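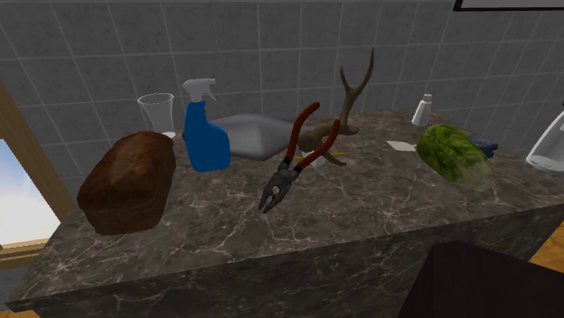

Kitchen counter in the sim. Bread, spray bottle, pliers, lettuce, the lot.

Dec 21, 2024

Quick one before the holiday rush eats me. Three people have asked what I do all day now that I'm "working with robots", so I'm writing it down once and sending everyone the link.

Short version: still at Pilleo, still doing turnovers on the rental apartments. Two days a week I sit at a desk and look at computer-made kitchens like that one and say where things go. Bread - food, keep or toss depending on the checkout rules. Blue spray bottle - under the sink, away from food. Pliers - maintenance, never a drawer the guests use. The antler thing - decor, put it back where the listing photos have it. And so on till lunch.

The machine is called Trevero, it's made by a small outfit named Pivis, and it does counters. Only counters. It comes into the apartment in the van with us, clears and wipes the kitchen surface while we do beds and bathrooms. That was the plan in October anyway. Right now it's in 21 of our apartments, and in the ones with the narrow galley kitchens we leave it in the van.

What has changed for us, in no order.

The order of the work. Used to be kitchen first, because that's where the bad surprises are. Now kitchen last, so Trevero gets a clear run at it and we check after. I hate this. If a guest left fish in the bin I want to know at ten in the morning. Selim just opens the kitchen door first thing and has a sniff, which isn't in the procedure but everyone does it now.

Pairs. We used to go two to an apartment. Now it's two people and the machine across two apartments on the same floor, so a lot of the time you're on your own with the radio. Some like it. I miss the talking. Selim Akgül and I did four years of turnovers together and I knew every detail of his sister's wedding, now we text from across the hall like teenagers.

Hours. No one has lost their job, and I asked Geeta straight out. She said no cuts through the summer and she'd put it in writing, and she did, it's on the board. After the summer she doesn't know. I beleive her. But two people left in the fall and they haven't been replaced, and you can call that what you want.

Wrists. Mine are better. Less scrubbing. Credit where it's due.

The desk days. This is the part I didn't expect to like. Geeta Mishra (our ops manager, the one who signed us up for all this) told Pivis their people had no idea what a dirty kitchen looks like, and could they please ask the cleaners. So they did. We get paid the desk rate, a bit more than the floor rate, and there's a chair.

First batch was 275 counters. The second was 330 and much better, they'd started mixing things up properly. Clean stone, nice gray tiles, then a loaf of bread sitting straight on the surface, a head of lettuce on its side, a little white shaker or bottle, a scrap of white paper or card. Pliers in with the food. An engineer asked me on a call if pliers were realistic. I've found a car battery in a dishwasher. Pliers are fine.

Where it gets hard is the stuff half behind other stuff. There's something dark and crumpled behind that lettuce and I couldn't tell you what it is. I marked it "ask". We had a real argument about "ask". Pivis wanted a yes or no on everything, keep or toss, and we said no way, half this job is knowing when to stop and phone somebody. You don't throw out a thing you can't name. Could be somebody's retainer. In the end they added the button and out of that second batch 141 had at least one "ask" on them. Geeta printed that number out and took it to the Ersoy meeting (Ersoy owns most of the buildings), to show why there still has to be a person in the apartment.

So that's where I'm at. A bit proud, a bit nervous. I'm teaching it the part I'm good at and yes I've thought about what that means, usually around 3am.

One thing I do want before spring: a say in the schedule. If we can tell it what to do with lettuce we can tell the office that kitchen goes first. Selim is writing somthing up and I'm signing it.

Ok, van's here. Four checkouts today and one of them had a dog.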